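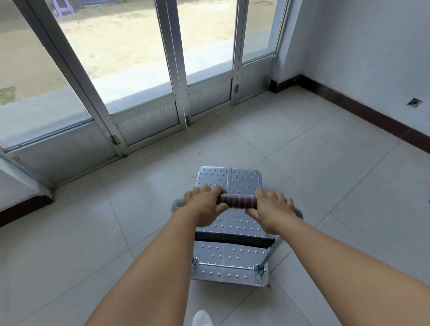
Equipment planning meeting, Favport site
21 November 2019
Present: Darius Vlad (chair), Cornel Ardeleanu (minutes), receiving, maintenance, accounts

1. Minutes of the July meeting
Approved with one correction. The spare battery quote was from Grellier, not Wikström.

2. Autonomous carts
Darius went over the two quotes. Wikström offers a lease with service included. Grellier sells outright, and service is billed by the visit. Maintenance prefers the lease for the first year. Accounts asked for both to be worked out over the same period before anything is signed. Deferred to next meeting.
Neither cart has been tried on the step at the glass doors. Cornel to ask both firms for the highest step their carts can cross, in writing.

3. Hand trucks
Agreed that folding hand trucks stay in use whatever is decided under item 2. Receiving wants 23 more of them. Darius thought that was high – accounts will check against last year's replacements. Handles are to be looked at before ordering, as receiving finds short ones awkward with two hands on them.

4. Budget
$4000 is left in the small equipment line. The hand trucks come out of this. Carts would be a separate request.
Invoice 407 from Skemden (floor marking tape) is still unpaid. Accounts to clear it.

5. Charging point
Maintenance needs 30 days' notice to run a new circuit. Location not settled. The wall beside the doors was suggested, but receiving wants that side kept open.

6. Other business
Receiving asked who approves repairs under the small equipment line. Darius does, by email.

Actions
Cornel – step height from both firms
Accounts – lease and purchase comparison, hand truck numbers, invoice 407
Maintenance – two possible charging locations with cable runs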